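Project report, spring term
One Big Sheet: putting the Irninmont parish list on a single page
Živko Georgiev and Bendik Fjeld

1. What we set out to do

Our course brief said take a source that is hard to use and make it easier to use. We picked the Irninmont parish list from 1793. It's a register of households, farm by farm, and the only way to read it at Hedholm library is in a bound transcript with tiny type and no index. You flip back and forth a lot. Idea was to get the whole thing onto one large printed sheet that can lie flat on a table so two or more people can look at it at once. No screen, no scrolling.

We did not set out to correct the transcript. Where it's wrong we left it wrong and marked it.

2. Getting the text ready

Bendik typed, Živko checked. This took way longer than the plan said. We had budgeted 7 days for typing and needed 10, mostly becuase of the farm names, which are spelled one way in the heading and another way in the entry. Decided to keep the heading spelling. Occupations we shortened, with a key at the bottom of the sheet.

The full list is roughly 500 lines after the empty ones are taken out. First layout had them all in one size and it was a gray wall. Second one had farm names in bold and a bit of air between the farms. Much better. Third one went back to less air, the sheet was getting too big to print at Nyberg, the copy shop we used, without joining two pieces. We really didn't want a join down the middle.

3. Paper

Tried two papers. The thin one is cheap and rolls up small but it keeps the curl, and you need something on every corner. Heavier one lies down by itself after a night under books. Matte on both. Glossy was ruled out early, we had one test strip and the ceiling lights made it useless from half the seats.

Folding: don't. We folded one copy to carry it on the bus and the crease went right through a row of names. After that everything went in a tube.

4. On the table

Testing was on a Thursday, late afternoon, when we could have a table to ourselves. Pale wood, nice to work on, and a printed sheet is easy to see against it without being too harsh. Straightened the sheet up, smoothed it out from the middle and just started looking things up. Each of us had a list of households the other one had written, and we timed it by phone.

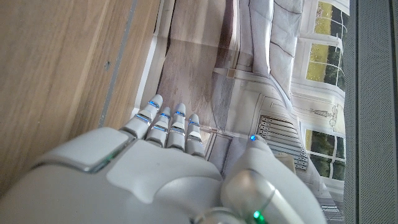

Looking up by farm name was quick, a few seconds when you knew the first letter. Looking up a person was slow. You have to run along the lines with a finger and it's easy to slip down one and end up with the neighbor's children. Živko did this twice in a row and didn't notice until we compared notes. So version four has a faint rule under every fifth line. Not pretty but it works — the slips mostly stopped.

Height matters too. Sitting down you can't read the top rows without leaning over the sheet, and then your sleeve is on the bottom rows. Standing is fine. We should of tested this before choosing the type size, and would go one size up if there was time for another round.

5. The Hostari question

Four entries mention Hostari, which the transcript treats as a farm but which could also be a family name. We asked our supervisor, no clear answer. On the sheet it sits under farms with a question mark. Anyone who knows better please write in.

6. What went wrong

Page numbers from the transcript were left off versions one and two. Meant nobody could check an entry back against the book. Fixed in three.

The key was too small. Still is, a little.

Ran out of printing money after version four, so the spelling mistake in the title line is there to stay for now.

7. Who did what

Bendik: typing, layout, all the trips to Nyberg. Živko: checking, the key, the lookup test and most of this report. Both of us cut the margins, one holding the ruler and one with the knife.

8. Next

A second sheet with the same households sorted by person, same size, so the two can lie side by side if the table is long enough. The sorting is done already. Layout isn't. The Hedholm copy of version four is rolled up in its tube at the front desk, ask there if you want to use it, and please no pens.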